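Breakfast stations at Oltness: your questions

Why is Koval bringing these in?
The early shift starts at 5 and has been short of hands since the spring. Setting out trays is the job people most often ask to be moved off.

What will the arms do?
Each station has two arms working over one table. They deal with breakfast settings: cereal, toast, bagels, spreads. Hot drinks and cooked food stay with the kitchen team. 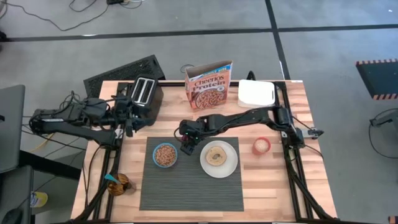

One reader of the staff page wrote that she didn't mind handing over the trays, but wanted to know who would be blamed when an order went out wrong. The station log goes to the shift lead, and no one on the floor will be marked down for a station fault.

Will jobs go?
No posts are being cut at Oltness. 3 people per shift will move from tray setting to service and allergen checks, on the same grade and hours.

Do I have to be trained?
Only if you work within reach of a station. Training is paid and takes 3 sessions.

Who cleans the station?
The closing shift, with the power off. Use the Lustura wipes and keep spray away from the joints.

Can I stop it?
Yes. Anyone can, at any time, without asking. Tell the shift lead afterwards and leave the restart to them.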